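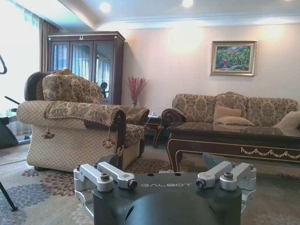
# sheehan-living-room

Notes + file list for the living room part of the Sheehan house inventory. Soft furnishings first, cabinet second, everything else when I get to it. Last edit 2018-04-27, Asger Ásgeirsdóttir.

Status: armchair done. Curtains half done. Cabinet contents NOT done, don't quote from that sheet yet.

## What's in the folder

- `items.csv` - one row per thing, 684 rows for the whole house
- `covers.csv` - armchair covers, cushions, anything that comes off and gets washed
- `cabinet.csv` - stub
- `notes/` - my typing from the paper cards, spelling as found

Old spreadsheet from December is gone. If you still have a copy, delete it, the item numbers moved.

## Armchair

Big one, cream quilted fabric, small diamond pattern. Brocade covers over it: back, arm, seat. Floral damask, beige / olive / brown. I log the chair as one item and each cover as its own, so you can send a cover out without the chair going missing from the list.

Fields in `covers.csv`:

| field | what goes in it |
|---|---|
| `item_id` | number off the card |
| `parent` | the chair's number |
| `position` | back, arm_l, arm_r, seat |
| `trim` | piping, tassel, both, none |
| `wash` | see below |
| `condition` | 1 to 5, 5 is good |

Arm cover with the dark brown piping and the beige tassels = `both`. Tassels don't get there own row. I tried it, it was a mess.

`wash` values: `hand`, `dry`, `ask`. Brocade is all `ask` until Orari gets back to us. Please don't put any of it in the machine.

## Cabinet

Tall, dark wood, glass panes, light trim on the doors. Ornament on the crown is listed with the cabinet, same number, don't split it.

Contents by shelf, top down. Glass doors stay shut unless you're logging.

## Flowers

Clear vase, one row. The dried red-pink flowers go under `notes` on that row. They shed, so lift the vase from the bottom and go slow.

## Curtains

Gray-brown ones by the window: `curtain_heavy`. Pale ones: `curtain_light`. Still need drop lengths for both. Tape measure is in the Nelska box.

## Not included

- office chair (belongs with the study list)
- anything Drarneo is collecting
- paper, books, photos

## Values

Insurance column is in dollars, no cents. Armchair with covers is 2,328, vase is 15, cabinet is about 600 but thats a placeholder until somebody looks at the back panel.

## Todo

- [x] armchair, covers
- [ ] curtain drops
- [ ] cabinet shelves
- [ ] fix `condition` on the seat cover, I put a 6
- [ ] ask Orari again re: brocade

Changes: edit the csv, add a line to `notes/changes.txt` with your initials. Don't re-sort the rows, the cards are in the same order.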